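Jurunby Planner review: a good scheduler with a perception problem

Two-arm sorting software gets sold on video, and the Jurunby Planner video is a very good one. Parts fly out of a bin, arms swap sides without touching, somebody in a clean shirt nods. I have been burned by that kind of thing before, so I asked for a trial license in July and put the package on our own bench before believing any of it.

What you get is a motion planner, a perception module, a calibration wizard and a browser dashboard. It claims to need no part models. It also claims setup in 15 minutes, and I would like to meet the person who managed that.

Setup and calibration

The installer is fine. The wizard is less fine. It wants 200 poses per arm before it will call the calibration good, and if the network hiccups at pose 190-something you start over. There is a resume button. It resumed once for me.

The wrist views are calibrated separately from the head view, and the two results live in different files that don't warn you when they disagree. Babita Kanaujia, who works the bench with me, wrote a small script to compare them. I think that script should have come in the box.

Perception

I kept the job dull: push-button switches and capacitors, two stacking bins, a grid of painter's tape on kraft paper. The head view and the two wrist views go to the module as one bundle.
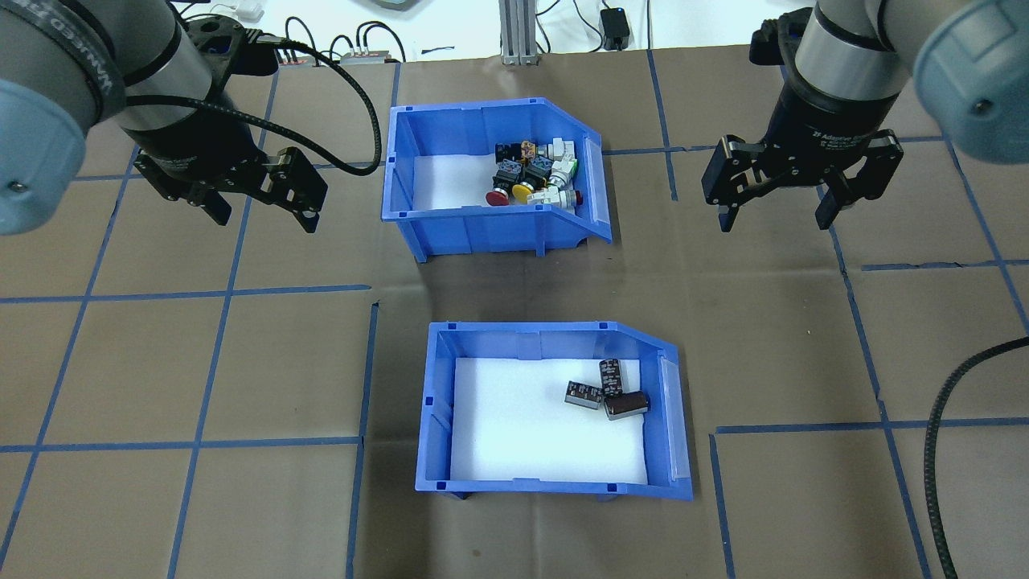 Head view first, wrist views after it.
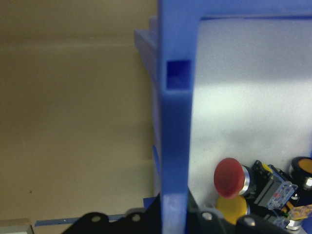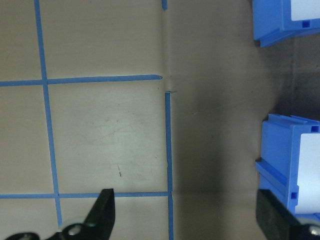 What the module does well

Red and yellow button caps are found every time, even when one partly hides the other. Foam on the bin floor gives it a clean background, and the edges it draws around bright caps are tight. The tape grid also works nicely as a check on drift, although the manual never suggests it. I turned on the overlay and watched how far the drawn grid slid off the real tape over a morning. Not far.

Where it falls down

Black parts on top of black parts. A dark switch block behind a colored button gets merged with its neighbor about as often as I feared, and the confidence score stays cheerfully high while it happens. Capacitors touching each other are treated as a single odd-shaped object unless you raise the split setting, and then the module starts cutting switches in half.

The other sore spot is the gripper mask. Fingers show up at the bottom of a wrist view, and the software is supposed to ignore them. The default mask is too small for ours. I redrew it by hand, saved it, and lost it in the next update. Blue bin walls up close are trouble too - the depth estimate smears, and the planner then backs away from a wall that isn't where it thinks.

Planning and the dashboard

I have few complaints about the planner itself. It keeps two arms out of each other's way over a shared table without the long pauses I saw in Salian. Paths are short and a bit ugly. The dashboard is pretty, slow, and hides the log three menus down.

Price

The single-station license is 445 a month, and support runs for the first 6 months. After that you pay again. Salian costs less and plans worse. If your parts are bright and well spaced, the trial is worth your time. I am keeping the planner for now and feeding it from our old detector, and I will look at the perception module again when the mask survives an update.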